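FOR IMMEDIATE RELEASE
2019-05-16

Osura Kitchens opens sign-ups for shared dish stations in Mornham

MORNHAM. Washing up, but with somewhere to put things. Osura Kitchens is fitting new double-basin sinks in the shared kitchens at the Jolberg apartments, and sign-ups for the second round open today. 137 kitchens in the first round, all finished. Up to 300 more by October.

Same basic setup in every kitchen. Stainless steel sink, two basins side by side. Slatted rack that sits over the left one, so cups and glasses drain straight down and not all over the counter. Right basin stays free for washing. Tall gooseneck faucet in between, single lever, swings to either side. Countertop in white marble pattern, or plain gray if the building asks for it before the order goes in.

"People kept telling us the same thing, there was no place for the wet cups," said Nathalie Bakker, project lead at Osura. "They had towels spread out next to the sink all day long. Towels get soggy, then the mail gets soggy. We moved the draining over the sink and gave them the counter back."

What residents do with the counter is up to them. Fruit bowl, box of tissues, a basket for the odds and ends, a laptop at the far end away from the water. Osura left the stretch to the right of the faucet clear on purpose, no built-in soap tray, no shelf. An early version had a shelf. Testers in building two hated it and it came out.

The rack lifts off in one piece. Rinse it weekly, more if the kitchen is busy. Do not leave hot pans on it overnight, the rubber feet underneath will mark. Replacement feet are free from the Bermúdez Street office, ask for Ruth Paucar or leave a note with you kitchen number.

Orlando Arango, who runs installation, said the average job is one morning. Water is off for part of that. Notices go up on the kitchen door two days ahead, please read them, and please empty the cabinet under the sink before the crew gets there. Last round the crew spent a lot of time moving other peoples' buckets.

"My cups used to end up in three different places," said Octavio Fuentealba, a Jolberg resident whose kitchen was done in the first round. "Now they go on the rack. I would of liked a bigger rack, but fine."

A wider rack is being looked at. No date yet.

Cost: no charge to residents in the shared kitchens. Private kitchens in the same buildings can order the rack alone, $100, fitted to any double sink of matching size. Measure first. Racks that have been cut down cannot be returned.

Sign-up sheets at the Bermúdez Street office, room 423, or from your floor contact. One sheet per kitchen, not per person.

Press contact: Yaneth Salazar, Osura Kitchens, Mornham. Interviews and kitchen visits by arrangement, mornings are best.

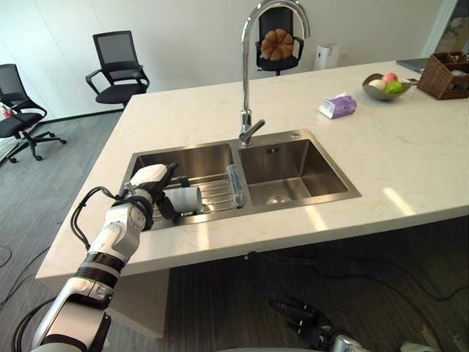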